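Two grippers, one rod, and a very patient arm

I had meant to write this up in April, when the second gripper finally came, but then the school year got its hooks into me and the arm sat under a dust sheet until I had a free Monday. So the notes are a bit stale in places, and I've had to trust my own handwriting, which is always a gamble.

Anyway! The question, for those who have been following along, was what to put on the end of the arm for the block-sorting class. I had two grippers to compare. One is the Dovau, the parallel one with the flat pads, which I bought secondhand and have grown fond of in the way you get fond of an old car. The other is the Plukavier, which has three fingers that curl inward, and which Radwa Farouk was kind enough to lend me when she heard me grumbling about hearts.

The hearts need some explaining. When you print a cube, you've made something any gripper in the world will pick up. A heart has exactly one good pair of places to hold it, more or less across the lobes, and if you come at it from another angle it squirts out sideways like a bar of soap. I lost an entire evening to this with the Dovau. It was perfectly happy with the cubes and fine with the cylinders, and it could manage a star if I lined up the pads with care, but it dropped the hearts so often that I started keeping a towel on the floor.

The Plukavier was much better there. The three fingers sort of gather a shape up and don't mind so much how it's turned. It is slow, though, and bulky, and in a tight cluster of blocks the fingers bump the neighbors on the way down. I ran 60 tries with each gripper over the same set of shapes and filled most of a notebook (if you want the pages, write to me and I'll scan them — I warn you about the handwriting again).

Then Radwa asked why I was picking the blocks up at all. The class only wants the shapes moved into groups by color, and for that you can just push. I will admit I was a little annoyed at how sensible this was. I had spent weeks on fingers! But I had a plain rod in the drawer, so on it went, with a few lines changed in the Benjelloun controller so it would treat the tip as a single point and stop asking me how wide the jaws were.

I set the shapes out on a maple cutting board, partly for the smooth surface and partly to spare the blue table, and brought the tip down to just over the wood.

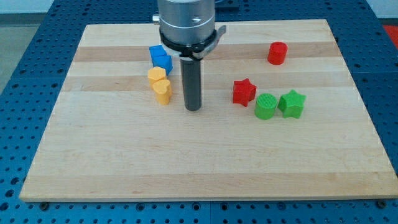 Photo: from my own bench notes. Please ask before reusing.

Getting that height right took longer than anything else. Too high and the rod rides over a block's top edge and tips it, too low and it scrapes along the grain with a noise I can still hear. I settled on 2 millimeters of clearance, which the arm holds nicely in the middle of its reach and less nicely when it's stretched out. The hearts, I'm pleased to report, push beautifully if you aim at the notch. Stars like to spin. Cylinders wander off to one side unless you keep correcting, and I have a small routine for that now which could be tidier.

So for the class I'm going with the rod, and the Plukavier goes back to Radwa with a loaf of something as thanks. The Dovau stays on the shelf for the stacking lesson. I still want to try the Drillar wrist camera before the fall, if I can work out where to clamp it without blocking the cable, and I need to reprint a couple of the cubes in a color I haven't picked yet.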